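The kitchen table school of robotics

My mother judged a kitchen by its drawers. If you could find the tin opener in the dark you were a proper cook, and if you couldn't you were, in her word, a lodger. I thought of her a good deal in the week I spent with the people at Gallegos, because they have spent three years trying to teach a robot to tidy up, and the robot is still very much a lodger.

Gallegos is a small lab above a tile showroom. You go up past the grouting samples, through a fire door that sticks, and there's Rosemarie Sperling with her coat still on, eating toast. She runs the project, which is called Hisorine. (I asked what it stood for. It doesn't stand for anything, it was the only name left that all of them could spell.)

What I wanted to know was quite simple. We've had robots welding cars for donkey's years, so why can't I have one that puts the forks away?

"Forks are hard," said Rosemarie. "Forks are thin, they're shiny, they hide under other forks. Cars come down the line in the same place every time. Have you ever put a fork down in the same place twice?"

I have not.

The old way to teach a robot arm a job like this was to drive it yourself. You sat beside it with a pair of joysticks, or a sort of puppet copy of the arm, and steered it through the task while the computer took notes. Rosemarie did this for years and hated it. It's slow - she once spent a whole afternoon getting a teaspoon into a mug - and the arm weighs as much as a washing machine, so all your lessons happen in one room, with one table, under one set of lights. Then you move it next door and it behaves as though it's never met a teaspoon in its life.

So Hisorine leaves the arm at home. The lab makes a pair of grippers you hold in your hands, each with a camera on it, and the fingers are the same shape as the ones on the robot. You take them to somebody's kitchen and do the chores. The cameras record what the fingers saw and how they moved, a program called Fudis turns that into something the arm can copy, and off you go. The robot learns from thousands of little clips of people putting things away in real homes.

I had a go, of course. I thought I'd be brilliant, having tidied up after two teenagers, and I was dreadful! You lose your sense of touch completely. I squeezed a plum too hard, and I chased a bottle top across a worktop for what felt like a fortnight. Rosemarie's colleagues can do it while chatting, but they have had a lot of practice, and they tell you off if you go too fast. Smooth and boring is what they like. A person showing off makes a terrible teacher, which I'm told is also true of driving instructors.

The result they're proudest of came in May. They trained the arm twice, with 2000 clips each time. The first lot all came from the lab's own table. The second lot came from 12 different homes. In the lab the two versions were hard to tell apart. Then they carted the arm to a flat it had never seen, and the one raised on a single table went to pieces, while the other one mostly got on with it. Slowly, mind you, and with a long think before each grab.
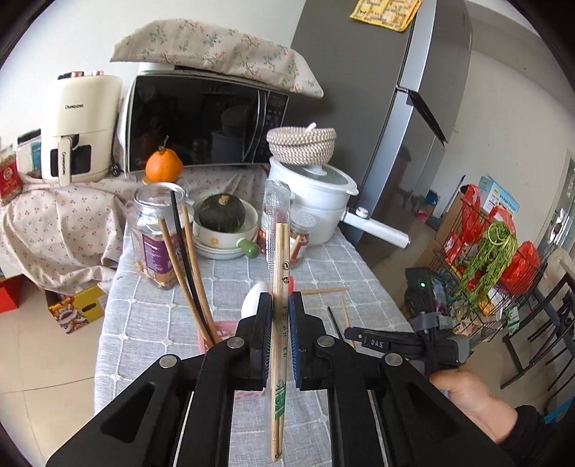
Chopsticks are my favourite of the chores, and the one I'd have bet against. A chopstick is thinner than a fork, it rolls, and two of them side by side look like one fat one from the wrong angle. The task is to pick them up and stand them in a basket, and it sounds like nothing until you see what else a real table has on it. There's a pink plastic basket with a few already upright in it, brown and black, and more lying on a checked cloth, one of them nearly flat across the lines, and then a whole packet still in its clear wrapper, which the gripper has to take hold of between its ribbed pads. The wrapper is the nasty bit. Rosemarie says see-through plastic fooled the early version over and over, as it would aim for the sticks and misjudge where the packet began. Add a squash in a bowl, jars, a cooking pot with a basket balanced on its lid, and you have the kind of clutter no lab would think to lay out for itself.

Not everyone is convinced. A rival outfit, Gikusov, thinks you can get most of the way with simulated kitchens and skip the house calls. Rosemarie is polite about this. She showed me one of their simulated tables and it was very nice, with a bowl on it.

As for my forks, she won't give me a date. The arm still can't manage a drawer that's overfull, and it can't do anything at all with cling film. I told her neither can I.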